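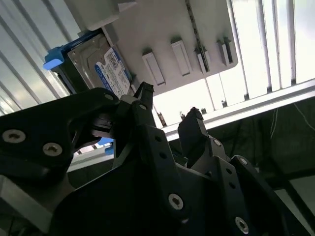
Planning and budgeting for a drive-handling arm: your questions

We get a lot of messages from people who run storage rooms, repair benches and refurbishing lines and who would love a robot to take over the pulling and refitting of hard drives. We love those messages! These are the questions that come up most, answered by the planning team at Bustora. If yours is missing, write to Mieke Willems and she'll add it.

Where should we start?

With your enclosures. Before you look at a single arm, make a list of every enclosure model you own and how the drives come out of each one. A gripper that is happy with one caddy may be hopeless with the next, and the fingertips are the part you'll be choosing most carefully. Take photos, measure the gap between neighbouring bays, and note anything that sticks out: tabs, latches, cables.

How many drives make it worthwhile?

Our own site handled 2206 drives in the year before we bought anything, and that was plenty. A smaller workshop we planned with had 600 and still went ahead, mainly to free up its evenings. Below that we'd suggest borrowing or hiring first. Count the moves as well as the drives — a drive that is pulled, tested, wiped and put back has been handled four times.

What belongs in the budget besides the arm?

More than most first drafts have in them. Our list:
The arm and its controller
The gripper, plus at least one spare pair of fingertips
A wrist camera and its cabling
A stand or rail, and fixings for the floor
Guarding, or the safety assessment that says you can do without
Fixtures to hold the enclosures still
Integration time, yours and the supplier's
Training
A service contract from the second year

Ilse Peeters, who keeps our spreadsheet, puts integration on the first line so that it never gets squeezed. It was our largest single item after the arm.

Can we buy the gripper separately?

Yes, and it can be a very good idea. We took the arm from Urnix and had the gripper plates and fingers made by Schouten, who were patient through three rounds of drawings. Ask for fingers that unscrew with ordinary hex keys, and ask for the drawings too. Being able to swap a fingertip yourself over a cup of tea is a lovely thing.

Narrow fingertips or wide ones?

Narrow for getting in between things, wide for a steady hold. In a crowded enclosure the space beside a drive is tiny, so we went narrow and accepted a slower lift. If your drives sit in the open, go wider and enjoy the speed.

Do we really need a camera on the wrist?

We'd say so. A fixed camera overhead loses sight of the drive at exactly the moment the gripper moves in. One at the wrist goes along for the ride and sees the fingertips and the drive together. Do think about light, though: a bright window or light panel behind the work can wash out half the view. Budget for a blind or a small lamp, and try it at different times of day.

How long does it all take?

Ours took 152 working days from the first order to regular use. Delivery was the quick part. Teaching, testing and changing our minds took the rest. If you want to be running by December, talk to suppliers in spring.

What should we ask a supplier before signing?

Ask them to run a trial on your own enclosure, with your own drives in it, while you watch. Ask how many attempts they made before the good one. Toon Postma also likes to ask who answers the phone at 6 in the morning, and he has learned a lot from the pauses.

Should we buy, lease or hire?

We hired for two months through Futier and then bought. Hiring costs more per month, but it showed us that our planned stand was too low and our bench too shallow, both cheap to fix on paper. Leasing makes sense if your enclosures are due for replacement soon.

Will we need new staff?

We didn't. Uldis Avotiņš had been swapping drives by hand for years and now looks after the arm; his knowledge of which caddies stick was worth more than any manual. Do set aside proper paid hours for learning, a week at the very least.

Can we see your planning sheet?

Please do! Karlijn Van Acker sends out a blank copy on request, with notes in the margins on what we got wrong the first time. Tell her how many enclosure models you have and she'll trim it to fit.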